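Sound Before Picture: Making a Radio Play at Lakmont Secondary
Final project report, Senior Communications Technology

Background

Our group signed up for the audio drama option on the theory that it would be less work than the film option. There would be no costumes, no lighting and no waiting for the rain to stop. We would like future students to know that the rain can still be heard through a closed window.

The assignment was to write, record and edit an original radio play using only the equipment in the school's media room. Ours is called The Flustamthorpe Ferry. It concerns a ferry that will not leave the dock and two passengers who each believe the other one is the captain. We chose a ferry for the storytelling possibilities, and also so we could have a foghorn.

Writing

The first draft had a cast of nine, including a goose. Our teacher pointed out that we had 3 working microphones and asked how we planned to schedule the goose. The second draft had four speaking parts and the goose was moved offstage, where it remains the most popular character in our peer feedback.

We learned that dialogue for radio has to do jobs that a camera would otherwise do. Our early attempts at this were poor. One line read, "Here I am, walking across the wet deck toward you with my suitcase." After a reading out loud at lunch, during which someone had to leave the room, we cut most of these and let the sound effects carry the information. The finished script is 4000 words, a good many of them "What?"

Recording

Recording took place after school in the media room, which shares a wall with the band room. We had booked the space for August, before regular classes, and expected silence. The jazz band had had the same idea. By the second session we knew their set list well enough to plan around it, and the slow numbers gave us our best takes.

Most of the voices were recorded with the Kamata recorder, an older unit that the school has kept going with tape and optimism. It picks up speech nicely and picks up chair squeaks even better. We ended up standing for every scene. Scripts were printed single-sided and laid out flat so no pages had to be turned, after our first take of the storm sequence sounded like a storm in a stationery store.

Sound effects

This was the part of the project we enjoyed most and documented worst. The footsteps on the gangway are knuckles in dress shoes.
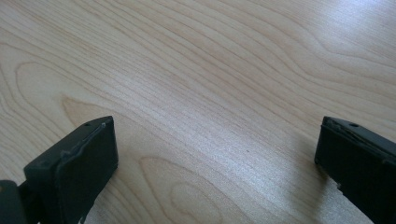 The foghorn took far longer. We tried a trombone borrowed from next door, a recording of a vacuum cleaner slowed down, and finally one group member humming into a recycling bin. The bin won. Water was done in the media room sink until we were asked to stop.

We should have kept a written log of which file was which. We had 152 clips by the end, many of them named "splash," "splash new" and "splash new REAL." Sorting them took an entire evening that had been set aside for mixing.

Editing

We mixed the play in Judell, the editing program on the lab computers. It does everything we needed once you accept that the undo button is a suggestion. Our biggest mistake was adding music under every scene. Played back on laptop speakers it sounded rich and professional. Played in the classroom it sounded like the passengers were trapped in an elevator. We took out all but 2 cues and the story became a lot easier to follow, which was humbling for the person who had composed the rest.

Evaluation

The class understood the plot, laughed in most of the intended places and asked sensible questions about the goose. Two criticisms came up more than once. The passengers sound too similar in the opening scene, and the ending arrives abruptly. We agree with the first. The second is a result of the late bus, which leaves at 5:15.

If we did this again we would cast for contrasting voices before finishing the script, label files on the day they are recorded, and check the band's schedule as well as our own. We would also write the goose a proper part.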